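**Rencombe puts two grippers through 2000 picks on old office computers, and lives to publish the numbers**

FLITHAM, February. Rencombe, a test house for robot hands, today released results from its first side-by-side trial of grippers on used desktop computers. The trial set the two-finger Klinhom against the Drukent, a slimmer and considerably more expensive rival, and asked both to do what a bored teenager with a screwdriver does quite well.

Each gripper made 1,000 attempts at picking, pulling or unplugging something inside an open case, for a total of 2000. The Klinhom finished 67 percent of its attempts without help. The Drukent finished 6 points lower, a result its makers have taken with good grace and a request to see the raw data.

"We expected the expensive one to win, and had more or less written the headline," said Jaruwan Ratanaporn, who leads testing at Rencombe. "Then it met a drive cage. There is very little room beside a drive cage, and slim fingers bend when you push them sideways. The Klinhom's don't bend. They also don't apologize, so we lost a few connectors."

All of the work was done with the case on its side and the side panel off. Rencombe used the same arm, controller and program for both grippers. Swapping one for the other took up to 5 minutes, or the length of an argument over who had the hex key.
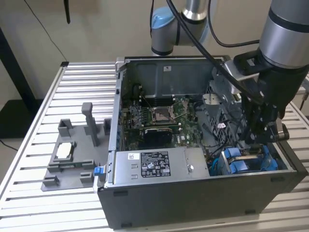 *Gripper fingers down beside the drive cage of an open desktop tower in the Rencombe gripper trial.*

Memory modules were the easiest targets for both grippers. Power connectors were the worst. The latches on them were designed for a human thumb, and neither product has anything like one. Cables caused more failed attempts than any solid part, mainly by being somewhere other than where they had been a moment earlier.

The Drukent did come out ahead on small, light parts. It let go of them more cleanly and left fewer marks, and Rencombe recommends it for shops that plan to resell what they pull. For shops that plan to shred it all anyway, the report suggests buying the Klinhom and spending the difference on chairs.

"People ask which gripper is best, and I ask them what they're picking up, and then they look disappointed," said Rungnapa Srithong, the engineer who wrote the test program. "If your line sees the same three models of computer all year, either one can be tuned to do fine. If it sees whatever turned up on the truck, plan on keeping a person nearby."

The report also lists what the trial did not cover. Laptops were left out after a short and discouraging pilot. Screws were removed by hand before each run, so the scores say nothing about unscrewing, and Rencombe would be grateful if sales departments could resist implying otherwise. Neither supplier paid for the work. Both lent hardware, and both would like it back.

A second round is planned with force sensing switched on at the wrist, which Srithong expects will help with connectors and slow everything else down. Owners of other grippers who would like to see them humbled in public are invited to get in touch.

The full report, with attempt-by-attempt logs and the program used for each run, is free on request from the Rencombe test office in Flitham. The bench will be open to trade visitors on Friday. Visitors may bring their own computers, on the understanding that they may go home in a bag.

**About Rencombe**

Rencombe tests grippers, arms and controllers for recyclers and repair shops. It does not make or sell any of them.

**Press contact:** Jaruwan Ratanaporn, Rencombe, Flitham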